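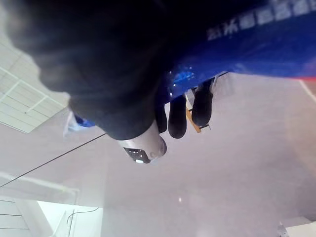
A Saturday on the Flotatel

Search this site
Search
Home Trips Day Visits Food Archive Contact

I have wanted to get aboard the Flotatel for ages, and on February 27, 2021 I finally did it! For anyone who hasn't heard me go on about it, the Flotatel is a floating hotel tied up on the river at Praltwood, a short walk downhill from the bus stop. It started out as an accommodation barge for dredging crews, spent years doing nothing much, and has now been refitted from the waterline up. They held an open day before taking paying guests, with small groups, masks on, and a timed slot for each deck.

I had the 10:40 slot for the lower deck, and I'd start there again in a heartbeat, because that's where the pumps are. A hotel that floats has to think about things a hotel on land can ignore. Fresh water comes aboard through a hose from the quay into a holding tank, and the tank has to be kept balanced against the one on the other side or the whole place leans. Vimala Murthy, the project engineer, showed us a plain old spirit level screwed to a beam and told us she still looks at it every morning before she looks at the screen next to it. I loved that. She also let us put our hands on the hull plates (very cold, and you can feel the river going by – a sort of low trembling that I kept thinking about on the way home).

The mooring was the other thing I'd come for. The barge rides up and down on two steel piles, held by big collars with rollers inside, and the gangway is hinged so it can follow. Praltwood gets a real spring flood some years, so the piles stand far higher than you'd think they need to. From the quay they look silly. From the deck, with the high-water marks painted on the wall opposite, they look just right.

Upstairs it all gets a lot softer. The cabins are small but clever. Beds run across the barge, so you wake up facing the water, and the desk folds up flat to the wall when you want the floor back. The furniture is by Quartey, a two-person shop a few streets back from the river, and they had brought along one of the drawers so we could see how it locks shut when the wake from a passing boat comes through. We all had to have a go with it. I had three.

The bathrooms got the most talk in our group, which surprised me until I saw one. Everything has to hang, clip or sit in a recess, so there isn't a loose shelf to be found. The colors are gentle too, and I came away with ideas for my own place. 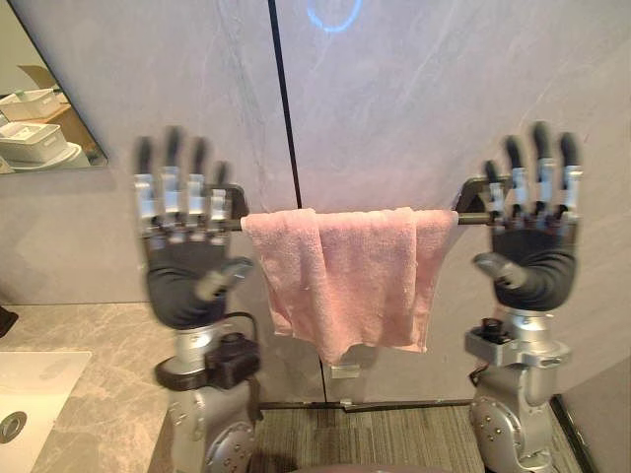 The heating comes from the river, by way of a heat exchanger made by Evik that sits in a box under the stern steps. I'm no expert, but the short version is that even winter river water has enough warmth in it to be worth collecting. There was a cutaway model on a table in the lounge and I stood over it far too long. A man in my group asked about weed clogging the intake, and the answer was a basket strainer that gets lifted out and rinsed by hand. Good question, good answer.

Lunch was served on the top deck: leek soup in a paper cup and a cheese roll, $3 the pair, and the soup was terrific. It was bright and windy up there, with cormorants on the old jetty and a rowing crew going past twice. I could have stayed all afternoon, but the next slot was already coming up the stairs.

If you want to go, there's a second open day planned for September, and the lower deck tour is the one to ask for. Wear flat shoes, as the stairs down are steep and have open treads. The 339 bus stops at the top of the hill, and there's parking behind the old grain store if you get there early. I'm already trying to talk my sister into a night on board – river side, obviously.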